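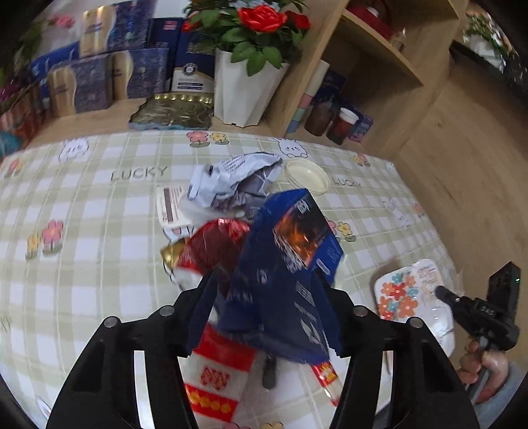
Gripper closed on a bundle of packaging, as seen from its own camera.

Ticket: Foketti hand-held gripper, build at home. Fingers slow to open after a full squeeze
Status: Open, waiting on builder

Hello, and thank you in advance to whoever picks this up! I built a pair of Foketti hand-held grippers from the printed-parts kit, partly on my own kitchen table and partly on Saturday mornings at the Prekcombe shared workshop, where the good screwdrivers live. One of the pair behaves beautifully. The other closes just fine, but if I squeeze the trigger all the way on something thick and soft, the fingers sometimes stay put when I let go. A second later they creep open, or I have to give the handle a little shake.

I've been practicing on table clutter (wrappers, plastic forks, small boxes, that sort of thing) and it never happens on the thin hard stuff. Crumpled packaging is what does it. I did 20 full squeezes on soft bundles and it hung up on 6 of them.

Already tried:
- Wiped down both finger pads
- Checked that the cable from the camera isn't rubbing the trigger
- Swapped the return spring with the one from the good gripper, and the good gripper stayed good

Reply from Groltdale build support

Thanks for such a thorough write-up, and for trying the spring swap before writing in. That saves us both an evening. If the spring is fine, my first suspect is the pivots. The four screws on top of the fingers are meant to hold the linkages without clamping them, and it's very easy to give them one turn too many when you are pleased to be finishing a build. I've done it on nearly every one of mine.

Could you back all four off by a quarter turn, open and close it with nothing in the jaws, and send a picture with the fingers at rest? Please don't add oil yet, as it hides the problem for a week and then collects crumbs.

Reply from builder

Quarter turn done on all four. With nothing in the jaws it moves much more freely, and I like the sound of it better too, if that makes sense. I ran the same 20 squeezes again and got only one hang-up, which is a lovely improvement, but I would still like to get rid of that last one. The left finger has a tiny bit of side-to-side play now that wasn't there before. Jaws at rest, with the other gripper over on the left side of the table at a slim red box:
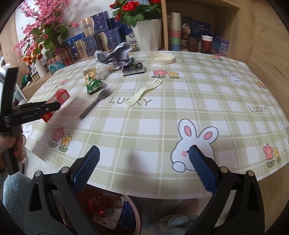
Next steps from support

1. Leave the screws where they are for now. A little side play is all right as long as the pads still meet along their whole length when you close them slowly.

2. Take the left finger off and look at the inside of the pivot hole. Printed holes often keep a small ridge where the layer starts. The Sawatzky reamer in most workshop drawers will clean it up in a couple of twists by hand. Please don't use a power drill.

3. Put a thin nylon washer, 9 mm across, between the finger and the link. There should be spares in the small bag with the leftover screws. If the bag has gone missing, tell me and I'll mail you a few.

4. Repeat your soft-bundle squeezes and write back with the result, good or bad.

Reply from builder

Found the bag! It was in the drawer with the birthday candles. I'm at Prekcombe again on Saturday and will do the hole and the washer there, then post the new numbers here. Please keep the ticket open until then.

We use cookies to remember your login and ticket list. Accept all | Manage settings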